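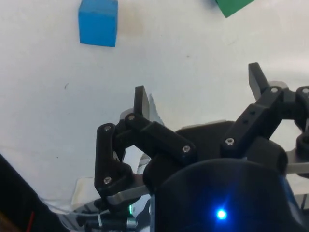 The owner of Ocampo, a small workshop that makes wooden cubes for classrooms, does not like to call them toys. "They're blocks," she says. "A toy does something. A block sits there until you pick it up."

She started the business in September, three years after leaving a job in school supply purchasing. In that job she ordered thousands of counting sets and sent a lot of them back. The paint came off on children's hands, or the corners were sharp enough to mark a desk. She kept a drawer of the bad ones, and it moved with her to the workshop.

Her own cubes come in plain colors. Blue and green sell best, and she has stopped trying to work out why. "Teachers say they want a mix, and then they write back and ask for more blue," she says. "So I cut more blue."

The edges take up most of her time. Each cube is cut square and then sanded by hand until the edges are slightly rounded. A machine could do this, she says, but the one she tried took off too much, and the cubes would not stack. "If you go past a certain point it starts to look like a piece of soap. Kids will still build with it, but the tower leans and they get mad at the tower."

She sells the blocks in sets, and a first run of 300 sets went to schools and day care centers through a distributor called Beltonik. The second run was larger, at 800. She packed all of those herself and does not plan to do it again.

Before a color goes into a set, she looks at it on a white table. She learned this from the purchasing job, where samples were always laid out on brown cardboard and everything looked fine. "On white you see it right away if the blue is dull," she says. "You also see every speck and smudge on the table, so you spend half the morning wiping. I gave up on that. It's a work table."

The paint was harder to get right than the wood. She went through several water-based paints before she found a green that did not turn yellowish after a few weeks near a window. The blue was easy - it was the first one she tried. She puts on two thin coats and leaves the blocks overnight between them. When an order is late she is tempted to do one thick coat, and she did it once. "They stuck together in the box. I got a very polite email."

She has been asked to add letters and numbers. For now she says no. Printed blocks cost more to make, and she thinks children use them differently. "With a letter on it, somebody's always going to ask the kid what letter it is. I'd like them to be able to put a green one on a blue one and be left alone."

The workshop spent $3,100 on a used dust collector over the winter, the biggest purchase so far. It is loud, so she runs it in the mornings and does the painting after lunch.

Asked what comes next, she mentions a larger cube for younger children, and a storage tray, if she can find a lid that fits. She has tried two. The first one warped and the second one pinched her thumb.

2022-02-20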